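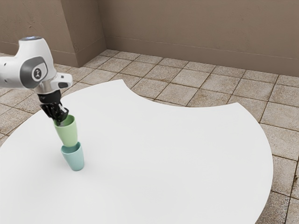

White arm over a white tabletop (computer render)

Second progress report to the Indbridge small grants program
From: Brittany Fehr, Laxdal Recipe Project
2023-11-14

Hi all, and thanks for being patient while I got this together. We're past the halfway mark and I'm happy with where things are, even if the order we did them in looks nothing like the plan you approved!

The big news is that the booklet is laid out. You paid for 25 recipes and we have 30, which happened because Jhair Sotelo put a card up at the Illalholm bakery in July and people started calling him at dinnertime. A lot of what came in was rhubarb. We had to be a bit firm about rhubarb. But we also got two versions of the Easter braid from the same street (one with cardamom, one very much without), and a pickled beet recipe written on the back of a feed bill, with the vinegar measured in coffee cups. Jhair went back with a measuring jug and worked out what a coffee cup meant in that kitchen.

Testing has been slower than I told you. Old recipes leave out the oven temperature, or say "bake until done," and the fish pie took us four tries before it would hold together on a plate. Six recipes still need a second test. I'd like to have those finished before the file goes to the printer, and I'd rather push the printer back a couple of weeks than guess.

Money: of the $4000 grant we have spent or promised $3809. Most of that is printing, then groceries, then gas for the visits out past Illalholm, where the roads are what they are. Groceries ran over because butter did. I moved the difference out of the launch supper line, so the supper will be potluck. Receipts are in the folder I shared last time.

One thing I need from you: can you confirm whether your logo goes on the back cover or inside the front? Dollik, our printer, wants to know before they send a proof, and I couldn't find it in the agreement.

Still to do are the index, the introduction (mine, and late) and permission slips from three families. I'll write again when the proof is in my hands.

Brittany

Comments (3)

marit_h: My aunt's braid had cardamom AND raisins. Is it too late to send it in?

Jhair Sotelo: Not too late for the website, Marit. Drop it at the bakery.

oldgravelroad: Please tell me the rhubarb cake made it.

We use cookies to remember your settings. Accept / Manage

Contact us | © 2023 Laxdal Recipe Project | Back to top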